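Skitix Storefront — Pre-Release Inspection Checklist, Third-Party Game Submissions
Reviewer: Concetta Messina
Submission: Plindovico (trading card game, free to play)
Developer: Jetambridge
Build reviewed: release candidate 13, September

Status codes: P = pass, F = fail, C = pass with comment, N/A = not applicable

SECTION A. TOKENS AND TRANSFERABLE ITEMS

A1. Build contains no wallet connection, key import or signing prompt.
F. Wallet menu is hidden in the settings screen but still opens from the controller shortcut (hold both bumpers on the profile page). The signing library loads at startup either way. Remove the library from the package. A hidden menu entry does not meet this item.

A2. In-game items cannot be exported, minted or redeemed outside the game.
C. Export button removed. The server endpoint still answers requests with a success code and an empty body. Shut down the endpoint before resubmission.

A3. Store page, trailer and screenshots make no claim of resale value.
F. Second paragraph of the long description says cards "hold their worth." Delete the phrase in all languages. The French and Polish text was not updated with the English.

A4. Player-to-player trading stays within the game account system.
P.

A5. Trade limit enforced on the server.
P. Limit is 300 trades per account per season. The next request was rejected with the correct message.

SECTION B. PURCHASES

B1. All purchases go through the storefront payment system.
P.

B2. Prices shown in local currency before the confirm step.
C. Correct on desktop. On the handheld layout the currency symbol wraps to a second line at the largest text size. Minor — fix in the next patch.

B3. Odds disclosed for randomized packs.
F. Odds are on the developer's website only. They must be readable inside the game, one click or less from the pack screen.

B4. Purchased currency balance survives reinstall.
P. Tested with a balance of 4,000 coins.

B5. Refunded purchases are removed from the account without a negative balance.
C. Balance correct. Cards opened with refunded coins stay in the collection. Jetambridge to state in writing whether this is intended.

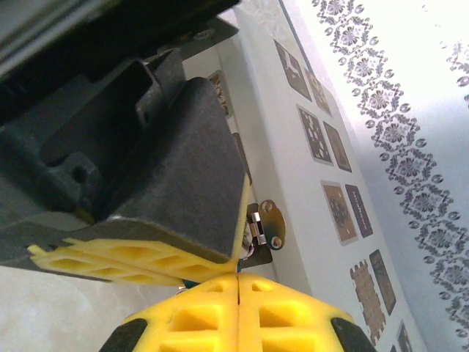
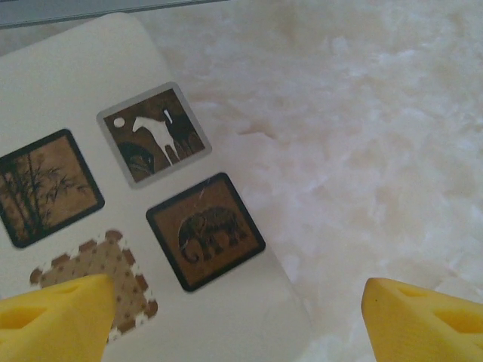
SECTION C. ACCOUNT SAFETY

C1. No third-party login required to start the game.
P.

C2. Session ends on the server when the player signs out.
F. Token remained valid for 17 minutes after sign-out. It has to be revoked at once.

C3. Chat filter on by default for new accounts.
P.

C4. Links in chat and profile text are disabled.
C. Web addresses are blocked in chat. Guild description accepts them as plain text, not clickable. Acceptable for release, but the same filter should be applied to both fields.

C5. Report function reachable during a match.
P. Three inputs from the match screen.

SECTION D. PACKAGE AND CLIENT

D1. No background process left running after exit.
P.

D2. Uninstall removes all files except saved games and settings.
C. Smits crash reporter folder remains. Add it to the uninstall script or list it on the store page.

D3. Third-party components listed with version and license.
F. Crash reporter listed with no version. Signing library (see A1) not listed at all.

D4. Photosensitivity notice displayed before first gameplay.
P.

RESULT
Not approved for release. Items A1, A3, B3, C2 and D3 must be closed before a new build is accepted. A2 also has to be closed at resubmission — it was scored C only because no item data left the server during testing.

Resubmit as a full package. Delta uploads are not reviewed after a failed Section A. Sections A and D will be repeated in full; B and C will be checked on the failed and commented items only.

Reply to comments by item number in the submission thread. B5 is still waiting on a written answer.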